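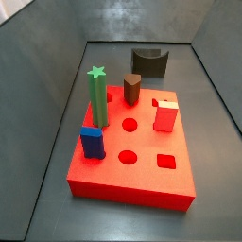
Photo: Dace Kütt

2023-06-14

So we finally did it. After two years of me saying "one more winter" every time something rattled, we have sold the old wagon and there is a different car sitting in the driveway, and I keep going to the window to look at it like a kid with a new bike.

I should say first that I am not a car person in the way my brother is a car person. He can tell you what engine is in a thing by listening to it come down the street. I like cars the way I like kitchens. I want to know where everything is, I want it to start in January, and I want a good spot for my coffee. If it also happens to be pretty, well, I won't send it back.

The new one (new to us, anyway) is a Cillar wagon, the long one with the big square back end. It's a deep blue that goes almost black in the evening. We found it through the Vītola dealership out past the Brusthorpe exit, where I had stopped only to ask about a part for the old car, and where I was then allowed to wander around the lot for most of an hour without anyone bothering me. I think that's how they get you. I sat in four different cars, and the Cillar was the one I didn't want to get out of.

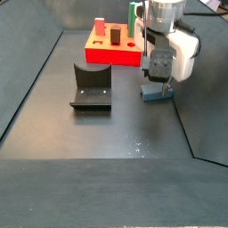 The seats are the thing. The old car had seats that started out fine and then, somewhere past the first hour, began to push you forward a little, as if they had somewhere to be. These just hold you. They're gray cloth, a bit nubby, and I was so pleased it wasn't leather, having spent too many summers of my childhood peeling the backs of my legs off my grandfather's sedan. There's a lever to move the seat and a wheel to tilt it, and I had it right in under a minute.

We took it on a proper drive before signing anything. The salesman suggested a loop around the shopping center and I asked, very nicely, if we could go up the Ulten road instead, which is steep and patched and has that awful bend by the quarry. He said yes! It was raining a bit. The car went up in third without any fuss and came back down the same way, and over the patches it made a sort of soft double thump where the old one used to bang hard enough to open the glove box. My husband, in the back, reported that he could hear everything we were saying up front, and this has never happened to us before in any car.

Now for the things I don't love, to be fair about it. The rear window is smaller than you'd think from outside, and I'm still learning where the back corners are. The radio takes its time waking up. The cup holder sits right behind the gear stick, so a tall cup gets an elbow every time you go for second, and I have already had to clean coffee out of the little tray there. And the key is enormous. It's the size of a bar of hotel soap and it doesn't fit in any pocket I own. 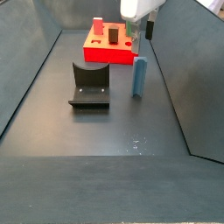 Money, for those who asked (you know who you are). They gave us 3,892 for the old wagon against the price, and I had been expecting them to offer us a sandwich. It had one good tire and a dent from the time I argued with the gatepost. I'd kept every receipt in a shoebox in the hall closet, and I do think it helped to put that box on the desk and let the man leaf through it. He got quite absorbed. If you're selling a car, find your receipts, even the silly ones for wiper blades.

I was sadder than I expected to hand the keys over. We brought both dogs home in that car, and a Christmas tree every year, and once a whole bathtub. I patted it on the roof, which the salesman was kind enough not to see.

Since then I've driven over 104 miles in the Cillar, mostly on made-up errands. I went to the far grocery store for lemons. I offered a ride to a neighbor who was only walking to her mailbox. The big trip comes later in the summer, when we go up to the lake with the dogs and the cooler and the folding chairs, and I'll find out then if that square back end holds as much as I've been telling everybody it does.

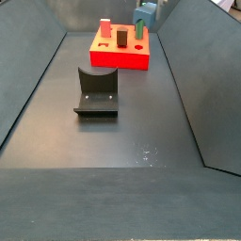

Red box, toward the back.

I'll write again once we've had it loaded up and on the highway. In the meantime, if anyone has found a way to carry one of these giant keys without it pulling your coat down on one side, please leave me a comment.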